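Taltora flower handling project: progress report to the Brisow fund
Feb 26, 2026

Dear Mererid,

You asked for something you could read on the train without a dictionary, so I've kept the equations in the appendix and I'll just tell you where we've got to since November.

The short version is that the new way of picking a grasp works better than the old one, and I'm now fairly sure I know which part of it is doing the good. We have 1,977 recorded attempts in the set, all on artificial flowers, all logged with the wrist view from start to finish. Sumaiya went through the lot and threw out the ones where the lighting had changed halfway, which cost her most of January and, I suspect, some of her goodwill towards me.

You'll remember the old method: find the flower head, guess the stem must be under it, go there and close. Fine for one flower lying by itself. Put two side by side and it would cheerfully pick up both, or get hold of a leaf and drag everything along. Krum's idea was to stop looking for the flower at all at first and trace each stem as a line, then ask which line the fingers could close on without touching another one. We call this stem-first, and it's been the main work of the whole winter.

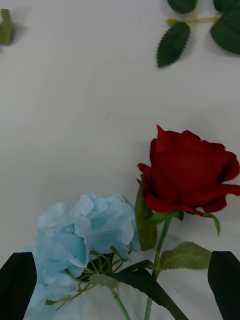 Stem-first spends most of its effort on the question of which green bit belongs to which flower. A person does this without thinking, and the program has to do it from colour, width and direction, one short piece of line at a time. Crossings are where it earns its keep. With the red rose and the pale blue hydrangea, the two stems run down nearly side by side, and there's a big leaf, almost black, lying right across the rose stem. The old method has no notion of a stem carrying on under something, so a leaf like that simply ends it. The new one is allowed to bridge a gap if the line on the far side has the same width and heading. It still has trouble with the thin branching stalks under a hydrangea head, and Viorica is trying a version that treats the whole tangle as a no-go patch.

Now the numbers. We held back 200 layouts that the program had never been trained on, and ran both methods on each of them. Stem-first got the right flower and only that flower in nearly twice as many cases. I was expecting a gain, but a smaller one! The full table is in the appendix, along with the failures sorted by cause. Dark leaves are still the worst of these, mostly when they get mistaken for the fingers.

Things that went less well: the Wieser fingertips arrived late, and the first pair was a shade too thick to slide between close stems, so we lost 10 working days. Sorin has also had to rewrite the link to the Vovis planner twice — I'd rather not talk about the second time.

Next up is another 1,000 attempts with three or more stems in each layout, and after that a first go at real cut flowers, which bend and bruise. I'd like to move the money left in the travel line over to flowers and spare fingertips. Could you let me know by the end of next week whether that needs a form?

Best wishes from all of us,
Sorin, Viorica, Krum and Sumaiya send theirs too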